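DAMULSIDE, 16/07/2019 – El taller municipal de reutilización informática de Damulside abre el plazo de entrega de ordenadores de sobremesa usados para su segunda campaña de recuperación. Los equipos que superen la revisión se destinarán a la biblioteca de Fostwood y a las aulas de adultos del barrio de Sundholm.

La campaña, que lleva el nombre de Majali, tiene como meta poner en servicio 300 ordenadores antes de que termine enero. En la primera edición se recibieron 600 equipos, muchos de ellos incompletos o con la fuente de alimentación averiada. Las piezas que seguían en buen estado se guardaron y servirán ahora como repuesto.

Se admiten torres y equipos de sobremesa de cualquier marca, con o sin disco duro. No se recogen monitores de tubo, impresoras ni ordenadores portátiles, que tienen su propio circuito en el punto limpio. Tampoco hace falta entregar teclado, ratón ni cables, salvo el de corriente.

Cada equipo pasa por el mismo proceso. Primero se desconecta y se abre la caja para quitar el polvo de ventiladores y rejillas. Después se comprueban la memoria, el procesador y las tarjetas de expansión, y se revisa el estado del disco. Las tarjetas gráficas se conservan cuando funcionan bien, aunque el destino final del ordenador no las necesite – los cursos de diseño de Sundholm las han pedido expresamente.

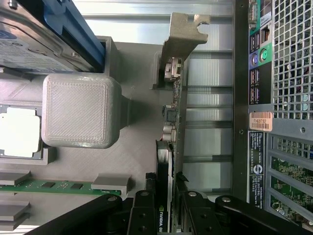 ¿Qué ocurre con los datos que queden en el disco duro?

Los discos se borran por completo antes de instalar ningún programa, y los que no se pueden borrar se destruyen. Quien lo prefiera puede retirar el disco en casa y entregar el equipo sin él.

El taller recomienda hacer una copia de los documentos y fotografías antes de la entrega, ya que una vez recibido el ordenador no se podrá recuperar ningún archivo. Al dejar el equipo se firma una hoja de cesión y se recibe un justificante. Las empresas que lo soliciten obtendrán además un certificado de borrado o destrucción, con el número de serie de cada unidad.

La entrega se hace en la nave del taller, en el polígono de Damulside, por la puerta lateral. Hay sitio para detener el coche mientras se descarga. Las empresas y comunidades con más de 15 equipos pueden solicitar la recogida a domicilio, que es gratuita dentro del término municipal. Para ello deben rellenar el formulario disponible en la oficina de atención ciudadana e indicar si los ordenadores están en planta baja o si el edificio dispone de ascensor.

Los equipos reparados se entregan con un sistema operativo libre, un procesador de textos y un navegador ya instalados. Tienen una garantía de 2 años para las piezas sustituidas en el taller. Las averías se atienden en la misma nave, previa cita.

Las asociaciones de Fostwood y Sundholm que deseen recibir ordenadores pueden presentar ya su solicitud en la oficina de atención ciudadana, con una breve explicación del uso previsto y el número de puestos que necesitan.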